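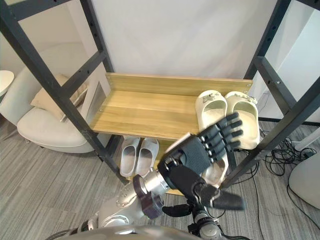

Black uprights, pale shelf, cream slides.

Jiltico welded gabion kit, reviewed after one winter and a lot of stone

24 January 2018

A gabion is a wire box full of rocks. I mention it for anyone who has arrived hoping for something more sophisticated. You pay for the wire, you pay again for the rocks, and at the end you have a wall that looks as if a motorway embankment has come to stay. I wanted one anyway. The bank at the bottom of our garden has been creeping towards the path for years, and every other way of stopping it involved foundations, a mixer and a man sucking his teeth.

The Jiltico kit came from Getolard at £53 a basket, with the lid included and the stone very much not. Delivery took longer than the website promised and the courier left the parcel standing on its end in a flower bed, where it stayed, because a flat-packed gabion is an awkward thing to carry. The panels are tied together with a strip of plastic that requires more force to remove than the finished wall will ever need to withstand.

What you get

Welded mesh panels for the sides, base and lid, a bag of long spiral wires for joining the corners, and a second bag of bracing hooks that run from front to back to stop the front from bulging. The wire is 4 mm, and that's the main reason I chose this over the cheaper baskets. Thinner wire is fine for a planter. Put a proper load of stone behind it and it develops a stomach.

The coating is zinc and aluminium, a dull grey that looks cheap on day one and rather good by spring. The welds on mine were clean, apart from one at the edge of a side panel that had never properly taken. It came apart when I leaned on it. I turned the panel so that corner was at the back, against the soil, and wrote a stern note in my head to the manufacturer.

Cut ends are the thing to watch. They have been trimmed close enough for the panels to sit neatly together and left sharp enough to open a sleeve. Wear gloves. I didn't for the first basket, being a person of experience.

The instructions

There are 2 sheets. One is a drawing of the finished basket, which is a cube, and the other is a warning not to stand on it. The order of assembly is left for you to find out. Mine, after some false starts, went like this: base flat on the ground, back panel on, then the sides, then the front, with each spiral wound down the whole corner before starting the next. The spirals go in like a corkscrew and behave themselves for most of the way. Then they meet a spot where the two panels are a hair out of line and stop dead. Pliers help. So does swearing, but only in the sense of passing the time.

Once a spiral is in, turn the end over with the pliers so it can't wind itself back out. I forgot to do this on one corner and found the spiral standing proud of the basket a week later, like something trying to leave a party.

Ground first, though. All the advice about gabions goes on about the ground, and I skimmed it, and I was wrong. I levelled the first stretch by eye and the second with a spirit level and compacted hardcore. The join between the two is visible from the kitchen.

Filling it

The kit assumes you will hand-place the stones on the front face and tip in the rest. Do the same. The face takes an afternoon and the tipping takes minutes, and the face is the only bit anyone will look at. Your stone needs to be comfortably bigger than the mesh opening, a point so obvious that I bought a bulk bag without checking and spent an evening picking out the ones that fell through.

The bracing hooks are the weak part of the kit. They are meant to go in at a third and two thirds of the way up as you fill. They're a touch too short, so you have to squeeze the basket to get the second end on, and by then it's full of rock and in no mood to be squeezed. I gave up on the supplied ones after the first basket and ordered a bag of longer braces from Simões, who sell them loose to people who have evidently been through the same thing. With those in, the front stayed flat.

Closing the lid was easier than I'd feared. Overfill slightly, as the stone settles, then pull the lid down with a closing tool. I used a Stulix lid lever, borrowed, and I'd buy one if I thought I would ever do this again.

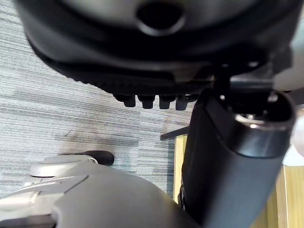 One reader has written in to say that I'm being hard on the hooks: fit them loosely before a single stone goes in, let them hang, and the fill will tighten them for you. The same reader reckons the spirals go in better after being stretched a little by hand, and that lining the back with geotextile matters more than anything I've said about the coating. I can't vouch for the hanging hooks, having run out of baskets, but I agree about the geotextile. It isn't in the kit and it ought to be. Without it, the soil behind washes into the gaps and you slowly acquire a wire box full of garden.

How it has held up

We put the wall in at the start of November, and it has had frost, a gale and a good deal of sideways rain since. The bank has stopped moving, or at any rate has stopped moving where I can see it. The front has come forward by roughly 13 mm on the basket with the short hooks and hardly at all on the others. Rust: a brown freckle on a couple of cut ends, nothing on the flat of the mesh. Moss has started on the shady side and I have decided to call it a feature.

Against the others

I looked at woven hexagonal baskets as well. They flex more, and people who build along riverbanks like them for that, but they're hard to keep square and in a garden they tend to look slumped from the outset. Cheaper welded kits are easy to find if you only want a raised bed or something to sit on. For anything holding back earth I'd stay with the thicker wire and spend the difference on stone.

Good: stiff panels, tidy coating, lid included, goes together with ordinary pliers.

Less good: hooks too short, one failed weld, no geotextile, instructions written by someone who had already built one.

Would I buy it again? At the same price, yes, with a bag of longer braces in the same order and thicker gloves. Getolard did refund part of the cost for the bad weld once I'd sent a photograph, and then sent me a voucher for more gabions.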